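회사 소개

조르코본(Jorkovon)은 주방과 작업 공간에 쓰이는 상판 및 표면재를 설계하고 시공하는 전문 기업입니다. 창업 당시에는 석재 가공품의 보수와 재연마를 주된 업무로 하였으나, 현재는 상담과 실측, 재단, 설치, 사후 관리에 이르는 전 과정을 직접 수행하고 있습니다. 주요 고객은 일반 가정을 비롯하여 학교 실습실, 연구 시설, 소규모 음식점 등입니다.

경영 이념

당사는 상판을 한 번 설치하면 오랜 기간 매일 손이 닿는 생활 설비로 보고 있습니다. 따라서 견적 단계에서부터 사용 환경과 사용 인원, 청소 방식, 조명의 방향까지 확인한 뒤 자재를 권해 드립니다. 유행하는 색상이나 무늬를 먼저 제안하는 일은 가급적 삼가고 있으며, 고객께서 원하시는 자재가 용도에 맞지 않는다고 판단되는 경우에는 그 사유를 서면으로 설명해 드립니다.

제품 구성

당사의 표면재는 두 계열로 나뉩니다. 텔리스(Telis) 계열은 밝은 바탕에 가는 결이 들어간 제품군으로, 주거용 주방과 응접 공간에 주로 공급됩니다. 결의 농도와 방향은 판마다 조금씩 다르므로, 계약 전 전시장에서 원판을 확인하신 뒤 재단 위치를 함께 정하시도록 안내하고 있습니다. 이음매가 필요한 경우에는 도면에 그 위치를 표시하여 사전에 승인을 받습니다. 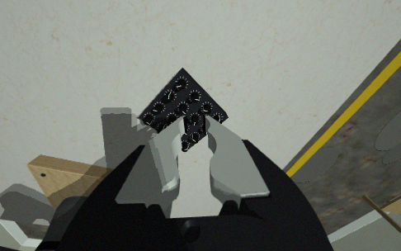

옅은 미색 바탕에 복숭아색과 연한 주황색의 가는 결이 있는 상판

인스킵(Inskip) 계열은 작업대와 실습대를 위한 제품군입니다. 무늬를 절제한 단정한 표면을 기본으로 하며, 모서리 처리와 두께를 용도에 따라 선택하실 수 있습니다. 하부 구조는 별도로 설계하고, 설치 장소의 바닥 상태를 실측한 후 다리의 위치와 높이를 결정합니다. 기존 가구의 하부를 그대로 두고 상판만 교체하는 공사도 가능하며, 이 경우 하중 점검을 먼저 실시합니다.

전시장 및 가공장

헌드게이트(Hundgate) 전시장에는 65종의 표면재 견본이 비치되어 있습니다. 견본은 자연광이 드는 구역과 실내조명 구역에 나누어 진열되어 있어 같은 자재가 조명에 따라 어떻게 달리 보이는지 비교하실 수 있습니다. 작은 견본은 신청서를 작성하신 후 가져가실 수 있으며, 반납 기한은 수령일로부터 2주입니다. 전시장과 같은 부지에 있는 가공장은 안전상의 이유로 사전 예약하신 분께만 개방하고 있습니다. 견학은 매주 금요일 오후에 진행됩니다.

시공 절차

상담이 접수되면 담당 부서에서 현장 방문 일정을 조율합니다. 실측은 기존 설비의 철거 여부가 확정된 뒤에 실시하며, 벽면의 기울기와 배관 위치, 콘센트와 창틀의 간격을 함께 기록합니다. 실측 결과를 반영한 도면은 고객의 서명을 받은 후 가공장으로 전달되고, 이후의 치수 변경에는 추가 비용이 발생할 수 있습니다. 설치 당일에는 수평과 이음매를 고객과 함께 확인하고 인수 확인서를 작성합니다. 승강기 사용이 제한되거나 진입로가 좁은 건물의 경우, 운반 경로를 사전에 알려 주시기 바랍니다.

시공 실적

지난 회계연도에 당사가 완료한 공사는 모두 417건입니다. 이 가운데 교육 시설과 연구 시설의 작업대 공사가 약 34퍼센트를 차지하였습니다. 교육 시설 공사는 수업에 지장을 주지 않도록 방학 기간에 집중적으로 배정하고 있으므로, 여름 공사를 희망하시는 기관은 늦어도 4월까지 문의해 주시기 바랍니다.

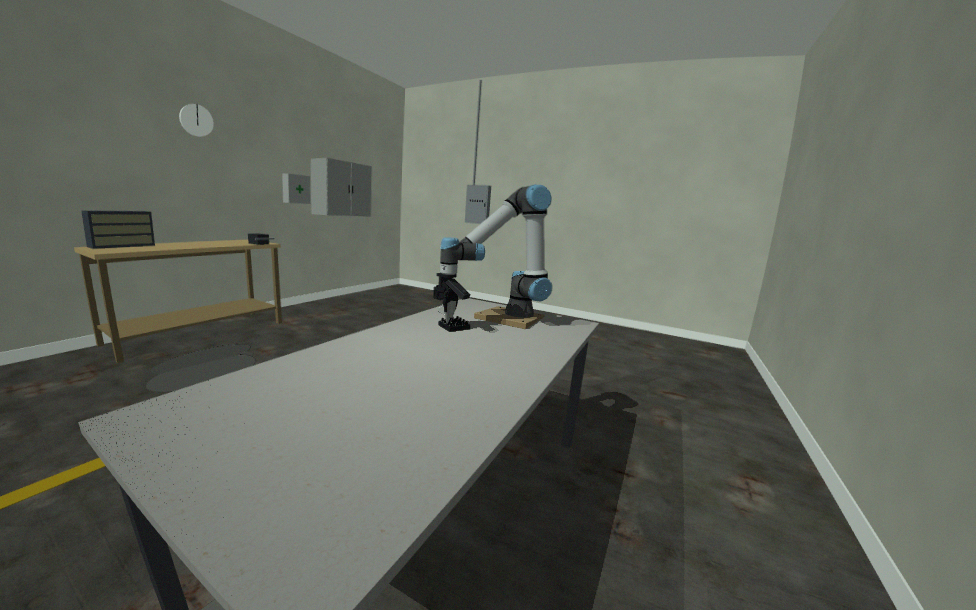 실습대를 교체한 어느 학교에서는 설치 후 이음매 부분의 청소가 전보다 수월해졌으며, 다만 공사 전 안내문에 소음이 발생하는 시간대가 좀 더 자세히 적혀 있었으면 좋았겠다는 의견을 보내 왔습니다. 당사는 이 의견을 반영하여 교육 시설용 안내문에 시간대별 작업 내용을 기재하고 있습니다.

사후 관리

설치가 완료된 모든 상판에는 관리 안내서와 자재 번호표가 함께 제공됩니다. 자재 번호는 보수용 접착제와 마감재의 색상을 맞추는 데 필요하므로 분실하지 않도록 보관하여 주십시오. 표면의 흠집이나 이음매의 벌어짐이 발견되면 임의로 연마하지 마시고 사후 관리 창구로 연락해 주시기 바랍니다. 방문 점검 후 현장 보수와 가공장 보수 중 적합한 방법을 안내해 드립니다.

환경에 관한 방침

재단 과정에서 나오는 자투리 판재는 크기별로 분류하여 견본, 선반, 받침 등의 제작에 사용합니다. 사용이 어려운 조각은 위탁 업체를 통해 처리하며, 연마 공정의 용수는 침전조를 거쳐 다시 사용하고 있습니다. 자투리 판재의 구입을 원하시는 분은 헌드게이트 전시장 안내 창구에 문의하시면 재고 목록을 받아 보실 수 있습니다.

문의

상담 및 견학 예약은 본 누리집의 문의 양식 또는 전시장 방문을 통해 접수합니다. 문의하실 때 설치 장소의 대략적인 치수와 희망 시기를 적어 주시면 보다 정확한 안내가 가능합니다.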